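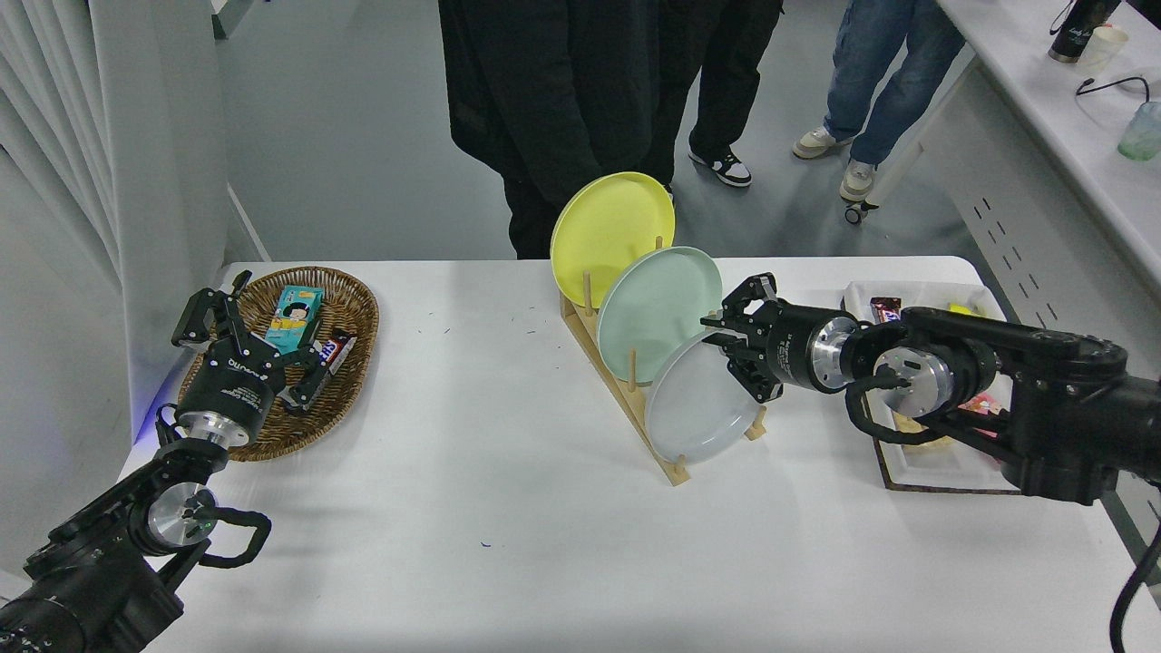 Notes for the Praltley kitchen talk, 28 Aug 2022

Start with the question: where does a plate live between the sink and the cupboard? Let people answer. Someone will say "on a tea towel", and that's fine, go with it!

The rack. I love a wooden peg rack and I'm going to say so. Plates stand up, they don't slide into each other, and you can grab one by the rim without disturbing its neighbour. Yellow at the back, mint green in the middle, grey in front – the colours make it easy for kids to put each plate back in its own slot. Mention that I priced racks at Revireck and the cheapest was $19, so this isn't a big spend.

Pause for favourite colour votes (quick show of hands, don't let it run on).
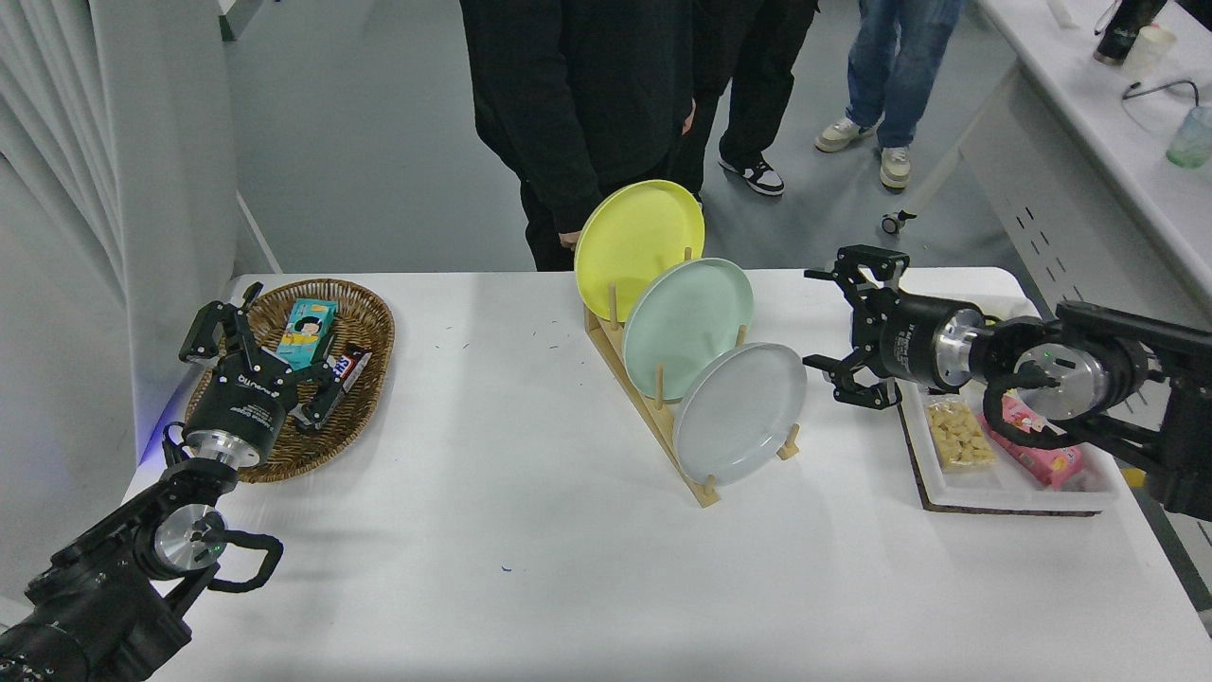
Next, snacks. My rule at home is one basket for today and one tray for the rest of the week. The basket is oval and woven, and it holds a little teal drink or snack box, with a chocolate bar held just above it without looking crowded. Whatever goes in the basket is fair game after school. The tray stays put until tomorrow morning, when we fill the basket again.

Tell the Plokidik story here: 66 muesli bars in one cupboard, half of them past April. Big laugh last time.

Wicker care, if asked: shake the crumbs out over the bin, then go round the weave with a dry pastry brush. Gorgeous stuff, wicker, but it does hang on to biscuit.

Slide change. Swati handout goes round now, two sheets each. Leave ten minutes for questions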